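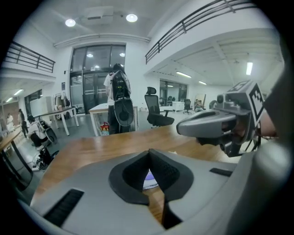
Two gray hand-held grippers over a wooden tabletop, a forearm reaching in from the right.

Ticket 2993: EAL placement scores not carried over from Prero to Skalent
Opened by: Kolbrún Hjaltadóttir, language support office
Assigned to: Severin Tanner
Status: resolved
Priority: high

Reported problem
July placement results for incoming students were exported from Prero and imported into Skalent. The import log shows 200 records accepted, no errors. In the class planning view, 83 students have a blank EAL level. Their listening and reading scores are present. Writing is blank.

Expected: every student with three scores gets a level.
Got: no level if writing is missing.

Log

09:10 Tanner. Reproduced on the test site with the same export file. The writing column is filled for all 200 rows in the file, so the loss is on the Skalent side.

09:45 Tanner. Compared a good row and a bad row. Good rows have writing as a whole number. Bad rows have a half mark with a comma as the decimal sign (14,5). Skalent reads the field as text and drops it without a warning.

10:20 Hjaltadóttir. The half marks are correct. Two teachers grade each writing sample and the average goes in. Max is 20. Please do not round them, the cutoff between Level 2 and Level 3 is 12.5.

10:35 Tanner. Understood, no rounding. Changed the export locale in Prero from "site default" to "English (US)". New file has 14.5 in place of 14,5.

11:05 Tanner. Re-import on test: still 83 blanks. Skalent skips rows where the student ID already exists. Set import mode to "update existing" and ran again. 0 blanks.

11:30 Tanner. Same steps on the live site. 0 blanks. Levels recalculated.

13:15 Hjaltadóttir. Checked the Level 2 and Level 3 lists against the paper score sheets. They match. Parent letters can go out.

Fix
1. Prero > Export > Locale: English (US)
2. Skalent > Import > Mode: update existing
3. Run "Recalculate levels"

Open item: Skalent should reject a bad decimal, or at least log it. Passed to the vendor.

Comments (3)

zou_admin
Same thing with our reading scores. Step 2 was what I was missing.

Cladine
Does "update existing" overwrite teacher notes?

S. Tanner
Only if the file has a notes column. Remove it before import.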